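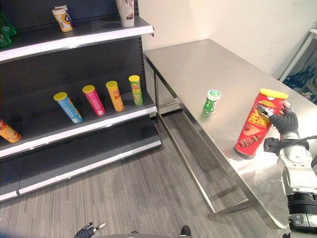
Can the Primus hand be set to hold a thin-walled canister without pressing the wall in?

The grip limit is set separately for each object class, and for thin-walled canisters you should start at 900 and go up in small steps until the object no longer slips.

Ticket: Primus right hand, grip limit not kept after restart
Opened by: Ľudovít Ondrejka, Paulík
Handled by: Flastley support
Status: waiting for customer
Opened: 2025-08-28

Ľudovít Ondrejka:
Hello, we have the Primus on trial from you, with the shelf and table package. We set the grip limit for class "canister" to 900, as is written in the setup guide. It works well until we switch the robot off for the night. In the morning the value is again 2000, and the first canister of the day gets a dent under the lid. We have now 3 dented ones. The left hand keeps its value, only the right hand forgets it.

What I tried already:
- saved the profile two times, the second time with the arm parked
- restarted only the hand controller - value stays
- restarted the complete robot - value is lost
- copied the left profile to the right hand - same result

I did not touch the wrist cable, as your guide asks to call you before.

Flastley support:
Thank you for the clear list. Please open the profile page and tell us which name stands in the field "Stored at" for the right hand. It should be "hand". If it is "session", the value is lost at every full restart.

Ľudovít Ondrejka:
For the right hand it is "session", for the left hand it is "hand". The field is gray and I can not change it.

Flastley support:
The field is locked while a task is loaded, even if the task is paused. Please unload the task, change the field to "hand", save, wait 40 seconds and then do the full restart. Do not load the shelf task again before you have checked the value.

Ľudovít Ondrejka:
I did it like this. After the restart the value is 900 and the field says "hand". Then I loaded the shelf task and the value is still 900. But there is a new message in the log: "class canister: limit differs from task default". Is this a problem for us? Our colleagues in Flinau will use the same task file, and I would not like to send them something that is half repaired.

Flastley support:
The message is only a notice. The task file still carries the old default of 2000, and the profile in the hand has priority over it. For Flinau please export the profile together with the task - in the export window there is a box "include hand profiles", and it is not ticked by default.

Ľudovít Ondrejka:
Understood. I will export it with the box ticked. Please leave the ticket open until the robot was off for one more night, I will write the value here in the morning.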